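Skivum States & Territories wall chart and workbook, review

Bought with my own money, used with a mixed group of adults doing citizenship and general knowledge classes. Quick notes, will tidy up later (probably won't).
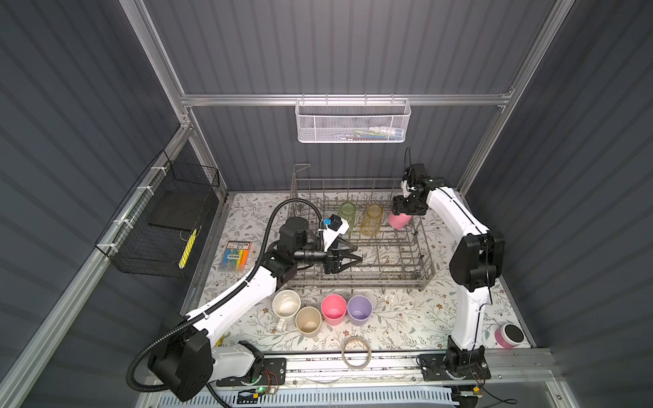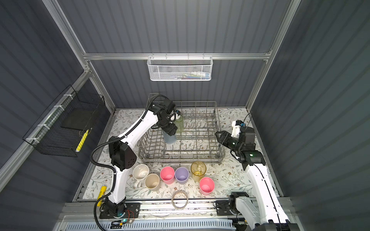
Does it cover the territories properly, or only the 50 states? The territories get a double page each in the workbook and a strip along the bottom of the chart. Guam and the Virgin Islands done well. American Samoa a bit thin, and the bit on nationals versus citizens is two lines when it needs a page. My lot had questions on that for most of an hour.

So, the chart. Big, folded, comes in a card sleeve. Folds never quite flatten. State names in a decent clear type, capitals in a smaller one, readable from the second row but not from the back. Colours are fine except New England, where everything is some shade of green and Rhode Island vanishes. Vermont and New Hampshire still get swapped every week and I partly blame the green.

Workbook is better. One state per page, same layout all the way through: capital, year of joining, who sits in the state legislature and what it's called, number of seats in Congress. Then a short reading passage. Passages are good. Plain, not babyish. Nebraska one explains the single chamber better than I ever have, and I've been using it with other groups since.

Not so good: the exercises. Match the capital to the state, fill in the blank, match the capital to the state again. By page 40 people were groaning. Hacer Güler teaches the parallel evening group and she skips them altogether, gets hers to write one question each and swap. Nicked that. Works.

Answers are at the back, in tiny print, and there are mistakes. Found 2 so far. One is a plain mix-up between the Dakotas, the other gives the wrong number of senators for a blank that should obviously be two. Wrote to the publisher in April, got a polite reply and a correction slip as a file to print. Fair enough. Slip itself has a typo in it.

Compared it with the Olov set, which we had before. Olov has nicer maps, rivers and mountains on, paper feels better. But almost nothing on goverment, governors get a mention and that's your lot. If you're teaching geography get Olov. For how the states are run, Skivum, no contest.

Also looked at the Inton flash cards. 813 cards in the full box, which is mad. Who is shuffling that. Counties, state birds, mottoes, the lot. Fun for a quiz night, no use in a class.

DC page deserves a mention. Explains the electoral votes clearly, and why people there complain about tax. Doesnt take sides. Good discussion came out of it, a bit loud.

Binding: glued, and mine started shedding at Ohio. Bilgin sell a ring bound copy for a bit more, I'd get that one if I was starting over. Lies flat on the photocopier too. Check the licence page first though, copying is allowed for one class only and they do mean one.

Delivery fine. Tube would have been better than folded.

4 out of 5 for the workbook. Chart gets a 2, buy it only if the wall is small and everyone sits close. They sell them seperately now so you can leave it.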